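Soft play cube (the small kind)

From the Fongate household encyclopedia, a wiki of ordinary things
Entry last changed Oct 3, 2024 by Lesia Karpenko

I've been meaning to write this one up for ages, because we have an enormous entry on wooden alphabet blocks and a frankly silly one on marbles, and the poor old soft cube had a single line saying "see sponge". So! This is the entry, in my own words as usual, and Olesia Kravets can fix my commas afterwards.

What it is

A soft play cube is a small block with six square sides, made of something that gives a bit when you squeeze it. Most are foam. Some are felt, either solid felt or felt stitched over a stuffing, and you get knitted and fabric ones too, though those tend to go round at the corners after a while and people argue on the talk page about whether they still count. I say they do.

The size I mean is the small one, the sort you pick up between finger and thumb. The big vinyl-covered cubes from soft play centres are really furniture and have their own entry (Hladun, under "climbing shapes").

Names

In our house it was always a "squodge". My gran said "dumb dice", as they're dice with nothing on them. Shops mostly call them foam blocks or counting cubes, and the old Vadosen catalogue, which I still have with the cover missing, lists them as "quiet bricks". I love that. They were sold in a drawstring bag of 178, and I can't imagine who settled on that number.

Colour

Red, blue, yellow and green are what you'll nearly always find in a mixed bag. The reds vary more than you'd think, from a proper pillar-box shade to one leaning well over towards orange, and foam reds in particular can look patchy or streaky close up. That's partly how foam takes dye and partly how it catches the light. If you're trying to match a lost one, take an old one with you to the shop. I have bought the wrong red twice.

What people do with them

Stacking is the obvious thing, and they're not very good at it! A tower of four is easy enough, but anything taller starts to lean, as the bottom ones squash. They're much better for sorting, posting through holes, hiding under cups and dropping into things.

Dropping into things is the one I'd put first. Any bowl will do. A wide, low one suits small children, and a dark one makes a bright cube very easy to spot (handy at tidying time as well). You take a cube, hold it over the bowl, let go, tip the lot out and start again, and a toddler will do this for far longer than you would believe possible. Older children like a bowl race with spoons. There's a version called Fistside, played at our June fair, where you carry the cube on the back of your closed hand and tip it in without using your fingers. The fair record is 282 in one afternoon, shared between a whole team, and I was there and my wrist hurt for a week.

Small soft toys usually get roped in as the audience, or the customer, or the one who has to be fed.

Looking after them

Foam ones can go in warm water with a little washing-up liquid. Squeeze, don't wring, and leave them on a towel overnight. Felt ones I only dab with a damp cloth, having once turned a lovely set into something like gravel in a hot wash. Keep both kinds off the radiator. Pick the fluff off felt with sticky tape.

Throw out any cube with a bite taken from it, and don't give small foam cubes to babies or to dogs who eat first and think later.

Storing them

A bag is fine, a lidded tub is better. They do fade on a sunny windowsill, usually on one side only.

Red cube, close up and at the bowl:

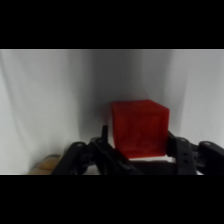
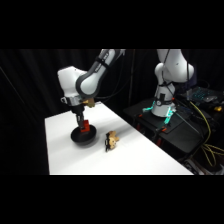 Words in this entry: 974 with talk page

See also: beanbag (small); bowl; dice; felt; sponge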